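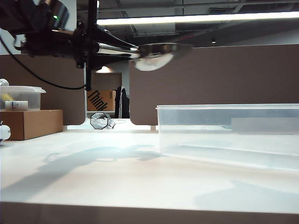
Marit Eklund wrote after the last supper to say that she had opened four drawers looking for a serving spoon, found two ladles and a bread knife, and ended up dishing out the potatoes with a coffee mug. She asked if the big spoons could live in a box on the shelf, where a person can see them.

They can, and from this month they will. The drawers at the Kornen kitchen were fine when we had one set of everything. Then the Midtbø hall closed its own kitchen and sent its flatware over to us, and it all went in wherever there was room. Teaspoons ended up under the oven mitts. The small drawer by the sink got so full that it stuck, and people stopped using it.

So we are switching to clear plastic boxes without dividers. The Zosta boxes we ordered are plain and stack well enough, though the lids are a little stiff. There are 6 of them:

Tablespoons
Teaspoons
Forks
Table knives
Serving spoons and ladles
Everything else (can openers, peelers, the cake server, tongs)

The boxes go on the open shelf to the left of the refrigerator, in that order from the top. Labels are on the short side. Please put them back with the label facing out.

We counted as we sorted, mainly to find out what we could seat. There are 202 tablespoons, far more than we need, and only 39 forks that match. The other forks are all right for everyday use but they are a mix of four or five patterns, and some of the older ones have bent tines. If you are booking the kitchen for a dinner and want matching places, plan on the 39 or bring your own.

Sharp knives are not part of this. They stay on the rack, and the bread knife goes back there too.

A few points on putting things away. Dry the spoons with a towel before they go in the box. A closed box holds moisture, and we had a batch of teaspoons come out spotted in the spring. If you are in a hurry, leave the lid off and the box on the counter overnight, and the next group will close it. Lay the spoons in lengthwise with the handles all at one end. It takes a minute longer, but a box filled that way holds a good deal more and the lid shuts flat. Large serving spoons should go in last, on top, with the bowls facing down.

The spots on the teaspoons did come off. Warm water with a splash of white vinegar and a soft cloth was enough for most of them. Please keep the green scouring pads away from anything polished - they leave fine scratches that show up as soon as the light is on. The same goes for the plastic. Two of our old boxes have gone cloudy from being scrubbed, and you can hardly see what is in them. A sponge and dish soap will do, and no dishwasher, as the lids warp on the bottom rack.

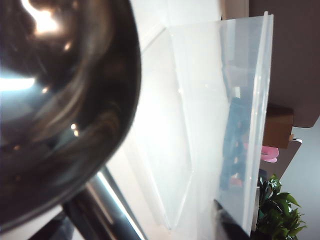 Polished metal and a frosted plastic box, close up.

The surplus tablespoons will be packed up and kept in the back closet until October. Rusturau has asked for some for its soup lunches and will take a set of 60 if no one here objects. If any of them came from your family, or were lent to the Midtbø hall and never returned, now is the time to say so. A few have initials on the back of the handle. Those have been set aside in an envelope in the office.

We could use more forks. Plain stainless steel, any pattern, as long as there are at least a dozen alike. Please don't leave them on the counter without a note. The last bag sat there for two weeks while everyone assumed it belonged to somebody else.

The old drawers will hold dish towels, aprons and foil. The one by the sink has been planed along the bottom and opens again, but go easy on it.

Marit has since reported that she found a serving spoon on the first try. She would also like a second potato masher, and that is on the list for the next order.

Filed under: Kitchen and Hall News
Last updated: September 6, 2018
6 shares | 2 comments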